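Print this page
E-mail this chapter to a colleague

Chapter 4
Learning a Household Chore by Demonstration

If you have ever tried to teach a child to do the washing, you will know how much of the job you had never put into words. How far do you pull the door? When do you let go of the jumper? Much of this chapter is about getting that sort of knowledge into a two-armed robot, and we follow the laundry study that Rekha Dixit and Tarun Awasthi ran at Clonotside, because it is small enough to hold in your head and (we think) rather a lovely piece of work. The basket goes on the floor in front of the machine, with a gripper to either side of it, and a person guides both arms through the chore while everything is recorded.
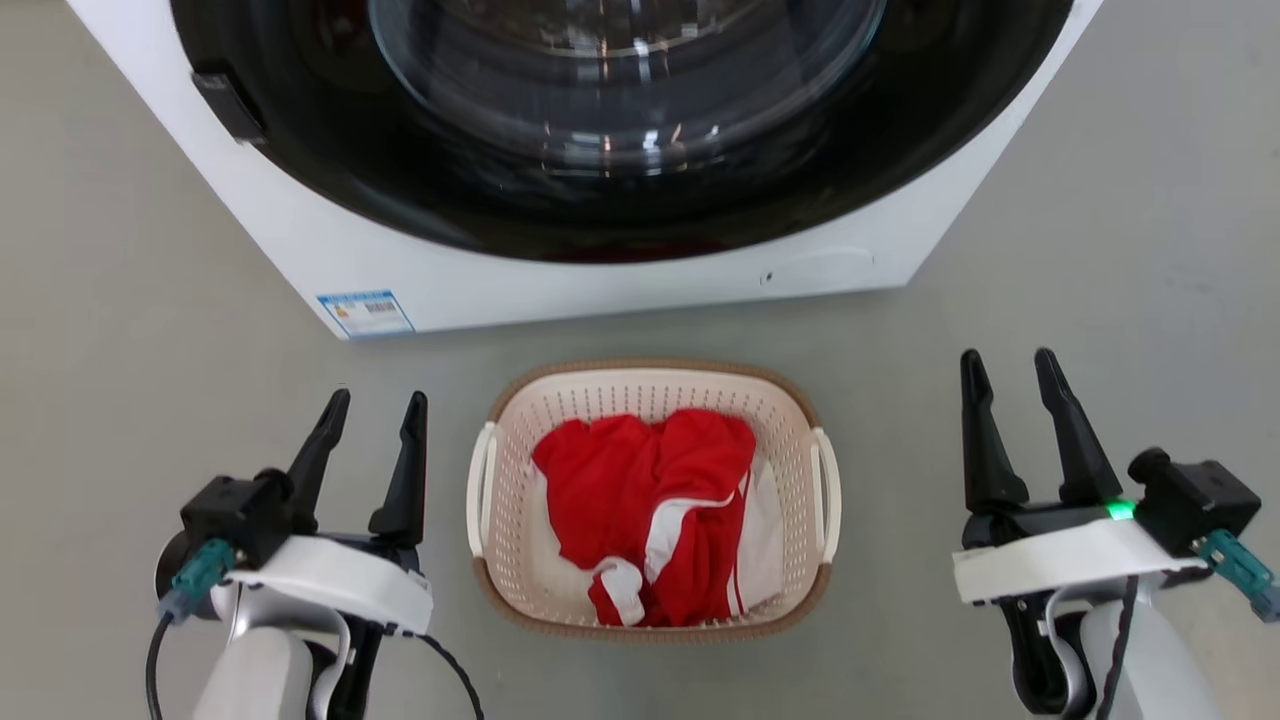 4.1 Two views of one task

The head camera sees the basket, the clothes and both grippers together, so it is good for deciding what to do next. It is much less help close up, when an arm can easily hide the very thing it is reaching for. Dixit and Awasthi therefore gave the learner a wrist view as well, in which the fingers and the round door share the picture, and the two views were fed in side by side at every step. Do notice, as you read on, how reflections in the glass can look like solid things, a finger included!
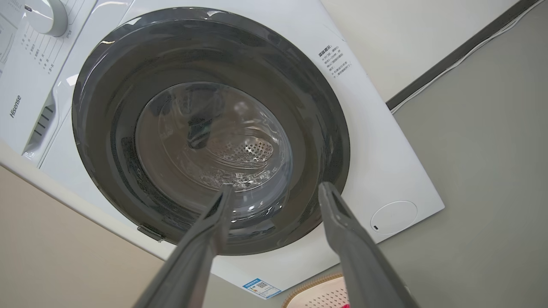 4.2 What the learner is asked to predict

Given both views and the present position of each arm, the learner must offer a short run of movements for the pair of them. We shall begin with the plainest version, which simply copies the person, and come back to its faults in section 4.3.

Print | E-mail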